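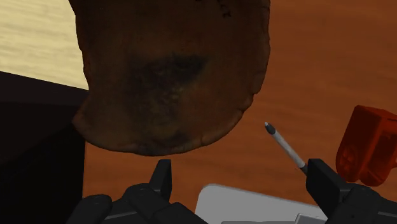
Search this site Type and press enter

Hi, I'm Patricio Villalba, and I'm a nurse on a clinic boat! Kids ask me all the time how a vaccine gets to a village with no road, so let's follow one.

Vaccines are fussy. They don't like to get hot, and most of them don't like to freeze either. They want to stay as cool as the inside of your fridge at home, the whole way. Grown-ups call this the cold chain.

Our chain starts at the hospital in Melley, where the little glass bottles live in a big fridge. Early in the morning I pack 84 of them into a thick cooler with ice packs around the sides (the ice can't touch the bottles, so I tuck cardboard in between). Then I pop in a thermometer and shut the lid tight.

Next comes the boat. It's 40 miles up the river to Stultisano, and I check the thermometer so often that the captain laughs at me. If the bottles get too warm, they might not work, and we can't use them.

When we tie up, the kids are usually waiting on the dock. One shot, one bandage, and a lot of brave faces! The vaccine then teaches your body to spot a germ, kind of like showing it a picture of a troublemaker.

Want to try it? Put an ice cube in a cup and another in a lunch cooler, and see which one melts first.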